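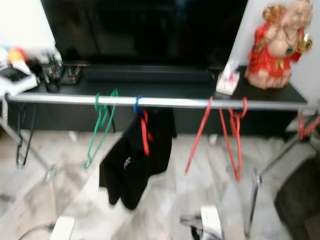
Dark television on a black cabinet, drying rack in front.

Tristau supply logger, reviewed
By Jade MacDonald

The Tristau is a plug-in recorder that notes when grid power drops, when it returns, and what the voltage does in between. It is sold to households and village councils who want a record to put beside the one kept by their power company. I tested it in Nindadthorpe, where the published supply hours and the hours people report have been in dispute since the feeder was extended up the valley.

Setup is simple. Plug the unit into any wall socket, hold the side button until the light turns green, and set the clock. The clock has to be set by hand, using the one button for everything, and I got it wrong on the first try. An internal cell keeps the clock running through an outage. There is no network connection. Records come off through a USB port on the underside as a plain text file, one line per event, with start time, end time, lowest voltage and highest voltage.

The file format is the best part of the product. It opens in any spreadsheet and it prints cleanly. At the end of the test my file held 593 lines, most of them short voltage dips and the rest full outages. I had no trouble sorting one from the other. The maker, Butt, also supplies a desktop program that draws a monthly chart, but the chart counts a dip and an outage as the same kind of bar, which makes a bad month look worse than it was. A council that takes that chart into a hearing will be corrected by the other side's engineer, and rightly. Use the text file.

Timing accuracy is adequate. I checked it against a mains-frequency recorder loaned by Shazia Jatoi, a metering technician in Zonmont, and the Tristau ran nine seconds slow by the end of the test. For arguments over hours of supply that is fine. For arguments over which of two feeders tripped first, it is too coarse, and the manual should say so.

Voltage readings are less good. The unit reads low under load, and the error grows as the voltage falls. Jatoi's view is that the sensing circuit is not compensated for its own supply. Readings near normal matched hers closely. During evening sag they did not. Anyone filing a low-voltage complaint should have a second instrument on the same circuit or ask for a utility test alongside.

Placement matters more than the manual suggests. A socket on an extension lead records the faults of the lead as well as those of the grid. So does a socket on a circuit with a heavy motor. The cleanest records came from a socket close to the board with nothing else on it. If a council is placing several units, it should write down the house, the socket and the circuit for each one, and keep that sheet with the files. The hearing officer in our district asks for it.

Which brings up evidence. The Tristau stamps each file with a serial number and a checksum, and the checksum fails if a line is changed. I edited a single end time by one minute and the checking tool flagged it. It did not say which line. There is also nothing to show that the unit was left plugged in. A unit pulled from the wall and a unit in a blackout produce the same entry. Dalal Boutros, who prepares supply complaints for the Nindadthorpe council, gets past this by placing units in pairs in separate houses and submitting only outages that appear in both files. That method costs twice as much and I would still use it.

Memory is generous. The internal cell is not replaceable without breaking the case seal, and breaking the seal voids the checksum. Butt offers an exchange service, with a turnaround I did not test. The case itself is solid, but the plug sits loose in older sockets - tape it, or expect false entries whenever someone brushes past.

A word on what the log is for. The power company is required to answer a complaint that comes with dates and times, and may set aside one that does not. Before February, the council's complaints were letters with signatures. The first one with Tristau files attached got a written reply that named the substation and the maintenance contractor. The reply disputed some of the outages. It did not dispute the file.

Good: text output, clock, tamper check.
Poor: low-voltage accuracy, monthly chart, sealed cell, loose plug.

Score: 69 out of 100. Buy two if the records are going to a hearing. The revised manual is said to cover socket placement, and I will update the section above when I have a copy.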